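Ullell Wash and Fold: Folding and Packing Questions

How do you fold T-shirts?
Every T-shirt gets the same fold unless your order says otherwise. It is laid flat and smoothed from the middle out. One sleeve goes in over the body, then the other, and the sides follow until the shirt is a long strip. The strip is folded up from the hem, twice for most adult sizes. Children's shirts get one fold.

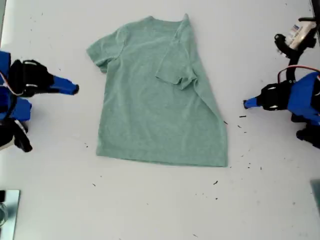 Wakana Tsuchiya wrote in to say that she folds the sides in first and leaves the sleeves for last, and that her shirts stand up better in a drawer that way. Her method works well with heavier cotton. On thin shirts we find the sleeves slide out again when the stack is moved, so we do them first. If you want yours done her way, write "sides first" in the order notes.

Can I ask for rolled shirts?
Yes. Rolling is free for orders of up to 5 shirts. Past that we charge the hand-finish rate on the price list. Rolled shirts go in the bag standing on end - please don't stack anything on them if you want them to stay rolled.

Do shirts go face up or face down?
Face down while folding, so that the front is on the outside when the shirt is finished. Shirts with a large print on the back can be done the other way if you ask.

Will there be creases?
Some. A folded shirt has fold lines, and a soft knit will show a few faint wrinkles even after smoothing. We don't iron T-shirts as part of the standard service. Pressing is a separate line on the order form.

What happens to items that can't be folded neatly?
Fitted sheets, robes and anything with a lot of stretch are shaken out, squared up as far as they will go, and placed at the bottom of the bag. Small cloths and towels often arrive in a bunch, and these are opened out one at a time.

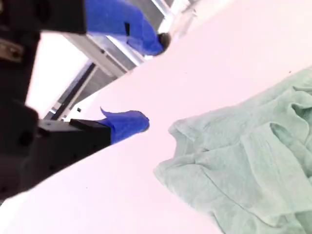 Each one is then checked for stains along the hem before it is folded in thirds. If we find a stain, the piece is set aside and listed on your slip.

Why are the tables white?
Lint and loose threads in most colors show up on white. So do dye marks from new clothes. The tables are wiped down between orders.

Do you use fabric softener?
Only on request, and never on towels.

How should I send things in?
Buttons undone, pockets empty, sleeves pulled right side out. Shirts that come in inside out are returned inside out. Mervin Perron at the Chan Street counter can turn them for you if you ask when you drop off.

When is the cutoff for next-day pickup?
10 a.m. at both counters. In July the Ineo counter closes for two weeks and all bags go through Chan Street.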